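The big table at Plelholm has its top back!

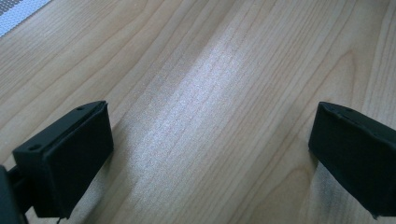 The grain catching the light on the tabletop.

If you've only ever known our long table under its old vinyl cloth, come and have a look the next time you're in. The cloth came off in September (it had split along both folds, and the colour had gone years ago) and what was hiding under it is lovely. Pale, honey-coloured, with fine lines running on and on across it, and over to one side a great pointed arch in the grain like a church window. I've eaten my lunch at that table for 2 years and had no idea!

There's a debate going in the kitchen over whether it's maple or birch, or a very good veneer. The folks at Adams, who sold it to the hall, don't have the paperwork any more, so please keep arguing. Whatever it is, we're treating it gently. Warm water, a drop of dish soap, a soft cloth, wipe along the grain and dry it straight after. No scouring pads, please, and no spray polish either. The Jevdale group tried one on theirs and it went streaky for weeks.

My favourite time to see it is four in the afternoon, when the sun gets in low and the whole middle goes silvery. Get your eye down near the surface and it sparkles a bit.

We now have 48 cork coasters in the drawer under the kettle, so there's one for every mug and plenty left over. Hot dishes go on the trivets. The craft afternoon will bring its own cutting mats, and the soup lunch is going ahead as usual, on bare wood for the first time.

The old cloth has been cut up for the potting bench at Trusorville. There are a couple of decent pieces left if anyone would like one for a shed shelf.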